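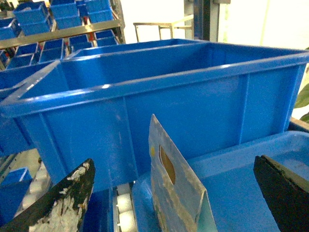
Picking things up is one of the hardest jobs you can give a robot! You do it all day long without thinking: toast, socks, a pencil that has rolled under the bed. A robot has to do it with whatever is fixed to the end of its arm, and that part is called a gripper. Some grippers have fingers like the two big black ones at the front here. Look at the pointed one on the left and you'll see how chipped and streaky it is. Robot fingers don't have skin that grows back, so the people who test them have to keep an eye on the wear.

At the Lovitbridge robot workshop, Sadia Khokhar and Viola Guerra spend their days finding out which gripper is best at which job. It's a bit like trying on shoes. Wellies are brilliant in a puddle and terrible in a running race, and grippers are the same.

What sort of grippers are there?

Pinchers. These have two stiff fingers that close together, like your thumb and first finger picking up a raisin. They're strong and simple, and they are good at grabbing edges.

Suckers. These have a rubber cup joined to a pump. The pump pulls the air out, and the air in the room pushes the cup and the object together. Suckers love anything flat and smooth, such as a tin lid or a shiny box. They are not keen on woolly hats (all those little holes let the air back in).

Squashy hands. These have soft, rubbery fingers that bend around an object. You can give one a ripe plum and it won't end up as jam, as long as somebody has set the squeeze properly!

Why are bags so tricky?

Try this. Put an apple on the table and pick it up. Easy. Now lay an empty bag flat beside it and try to pick that up using only two rulers. Much harder! The bag slides and folds, and sometimes the rulers just push it along the table.

An apple stays the same shape wherever you hold it. A bag changes shape as soon as you touch it, so the robot's camera might see a neat rectangle one moment and a crumpled lump the next. The robot then has to work out where the edge has gone.

Boxes and packets bring their own puzzles. If something is tall and thin with a pointy top, where would you hold it? Too high and your fingers slip off the point. Too low and they might bump the floor of the crate. There's also the wall of the crate to think about, because a robot needs space to get a finger down each side.

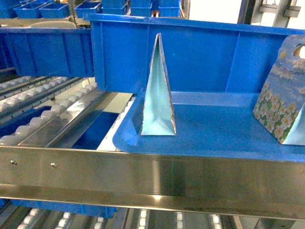
How do you run a fair test?

You've probably done fair tests at school. The rule is that you change one thing and keep everything else the same. If Sadia wants to compare two grippers, she uses the same arm, the same crate and the same objects for both. If she changed the gripper and the objects together, she wouldn't know which change had made the difference.

Then she does it again. And again! One lucky pick doesn't tell you much. When Sadia and Viola compared two kinds of finger called the Trerkis and the Hinholm, each had 100 goes at lifting a floppy bag. The Trerkis fingers managed it 83 times. The Hinholm fingers managed it 54 times.

So the Trerkis is better? At floppy bags, yes, in that test. But the Hinholm has wide, cushioned tips, and it won easily when they swapped the bags for oranges.

What counts as a good pick?

This has to be decided before you start, or you'll be arguing all afternoon. Viola's rules go like this:

1. The object must come right off the floor of the crate.
2. The gripper must hold on for 8 seconds.
3. Nothing may be torn, squashed or snapped.
4. The object must be let go in the right place.

Number four catches people out. Letting go sounds like the easy bit, but thin plastic can cling to a finger just as it clings to yours when you're unwrapping something. A robot that can't let go isn't much help with the packing!

The camera matters too

Most robots that pick things up need at least one camera. You can put it up high, where it gets a good view of the whole crate, or you can put it down by the gripper, where it sees things close up. Each has a problem. The high camera may find the robot's own arm blocking its view. The low one gets a lovely look at the fingers, but can miss what's happening further away. Many robots use both, the way you might look around the kitchen for the biscuit tin and then look closely at the lid.

Shiny things are a nuisance for cameras. A bright patch of light on smooth plastic can hide an edge, and see-through packets are worse still.

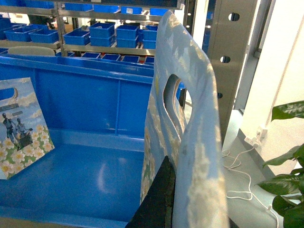
Choosing where to hold on is half the battle. Think of how you carry a shopping bag: you put your hand through the handle, and the bag hangs nicely underneath. A robot with stiff fingers might not do that at all. It can pinch the thin plastic instead, and that's what the black finger is doing low down on the light blue bag with the clouds on it. The oval handle hole is further up. Which spot would you choose? A pinch low down could let the top flop over, but poking a finger through a hole needs very careful aiming. Testers try both and write down the results.

Over a few months those results really pile up. Sadia and Viola have now recorded more than 4,000 picks, including the dropped ones, and Viola says the drops are her favourites because they show her what to try next.

Be a gripper yourself

You will need a pair of kitchen tongs, two wooden spoons, a sock, a paper bag, an orange and a friend to keep score.

Put the sock, bag and orange in a washing-up bowl. Lift each one out ten times with the tongs, then ten times with the spoons (one in each hand). Score a point for every good pick, using Viola's rules above.

Now close one eye and have another go with the tongs. Did your score change? With one eye it's harder to judge how far away things are, and robots with a single camera can have the same trouble.

Last of all, wrap an elastic band around each tip of the tongs and try the orange again. Rubber grips better than bare metal, so you may find you don't have to squeeze as hard. Write down your scores and see which gripper wins for each object!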